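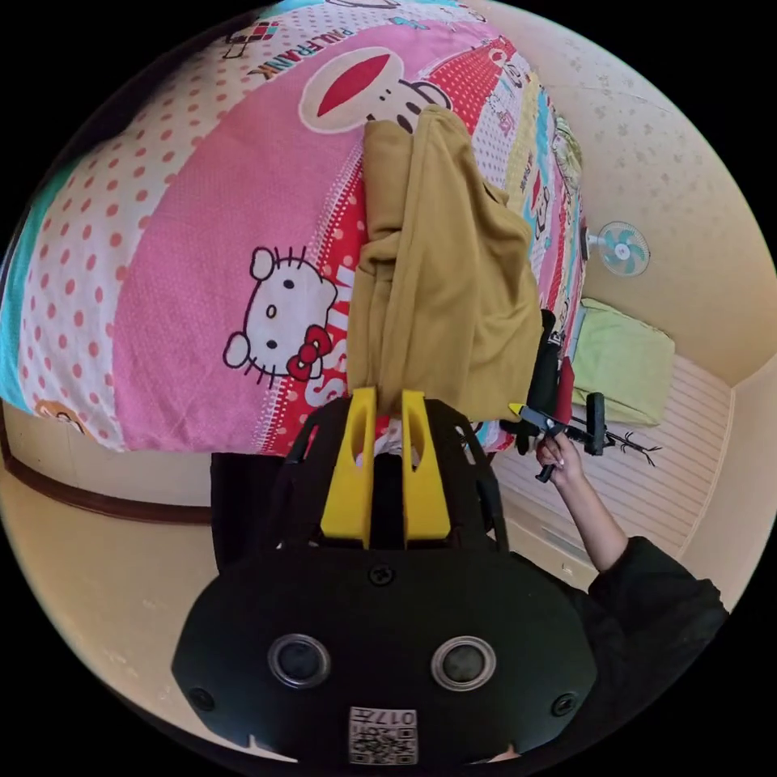

**What does Stosach design?**

Stosach designs community recreation buildings: indoor pools, arenas, gymnasium halls and the change rooms, plant rooms and circulation spaces that serve them. The practice also prepares condition assessments and staged renewal plans for existing centres.

## Practice

The office was established in 2000 to carry out envelope repairs on municipal rinks. Repair work remains a large part of the workload and informs the detailing of new buildings. Architecture, interior design and building science are handled in one studio. Structural, mechanical and electrical engineering are carried out by consultants engaged under our prime agreement.

Most clients are towns, regional districts and school boards. Projects are delivered under stipulated-sum or construction management contracts. We do not act as a contractor or sell equipment.
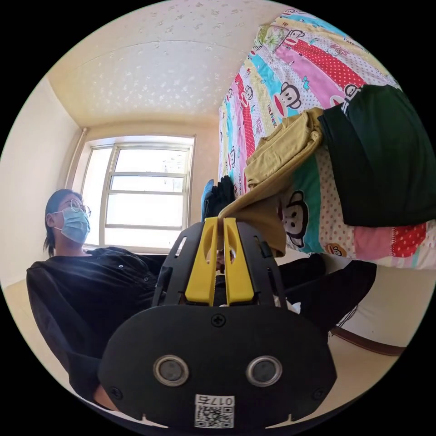

Fee proposals are itemized by phase, from functional programming through to the warranty review. Site visits are charged at a fixed rate per visit, with travel listed separately. Drawings are issued in metric units only.

## Selected work

**Clondthorpe Leisure Centre.** Replacement of a single-tank pool hall with a lap pool, a warm-water pool and a universal change area. The natatorium is separated from the lobby by a glazed vestibule held at a lower air pressure than the adjoining spaces. Spectator seating for 200 is placed along the north wall to limit glare on the water. The existing foundations were retained beneath the change area.

**Fuchs Arena.** Re-roofing and insulation of a steel-framed rink, completed in two off-seasons. A low-emissivity ceiling was installed below the purlins. Dressing rooms were rebuilt with level access from the parking lot, and the players' benches were widened for para hockey.

**Cuvonska Hall.** A gymnasium and multi-purpose room shared by a secondary school and the neighbourhood association. The two users have separate entrances and lockable storage. The acoustic partition between the rooms is rated STC 50.

## Standards and records

New enclosures are modelled for condensation risk before tender. For pool halls, our default design condition is 60 per cent relative humidity, adjusted where the operator's own set point differs. Air leakage testing is specified on all new buildings, and results are included in the closeout manual.

Record drawings are kept in PDF and native formats. Owners may request copies of drawings for any building we have worked on by writing to the studio's records desk. Requests should state the civic address and the drawing discipline required.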